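Cleaning and Resetting a Woven Basket of Small Items

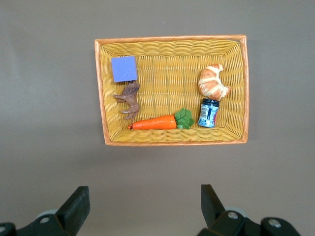

This procedure covers shallow rectangular baskets used for mixed small items: play food, animal figures, sponges and similar. It applies to wicker, rattan and plastic weave unless a step says otherwise. Allow one evening for drying if the basket is natural fiber.

What you need

Soft brush, 1 inch or narrower
Vacuum with a crevice tool
Two cotton cloths
Dish soap
Bowl of lukewarm water
Old towel

Step 1. Empty the basket
Take everything out and sort by material. Hard plastic goes in one group, sponge and foam in another. Anything with batteries or glued fabric stays out of the water entirely.

Step 2. Remove dry dirt
Turn the basket upside down over the towel and tap the base with your palm. Turn it back and brush along the horizontal strands first, then along the ribs. Crumbs collect where the walls meet the floor. Finish with the crevice tool on low suction.

Step 3. Wipe the weave
Add 7 drops of soap to the bowl. Wring the cloth until it no longer drips. Wipe the floor, the walls, and then the rim. On a wrapped rim, follow the direction of the wrapping; wiping against it lifts the ends of the strips. Plastic weave can be rinsed under the tap. Do not soak rattan.

Step 4. Wash the contents
Wash hard plastic pieces in the same bowl. Figures with molded manes or fur need the brush. Squeeze sponges out under running water until the water is clear, and replace any that smell or shed.

Step 5. Dry
Stand the basket on one long side, away from heaters. Natural fiber needs overnight. Stand sponges on edge and leave hollow pieces with any hole facing down.

Step 6. Refill
Put long pieces, such as a toy carrot, along a wall. Figures go on their sides. Keep sponges off painted pieces until fully dry. Stop at one layer; a shallow basket filled higher than its rim will spill when carried.

Repeat monthly, or sooner if the basket is used near food.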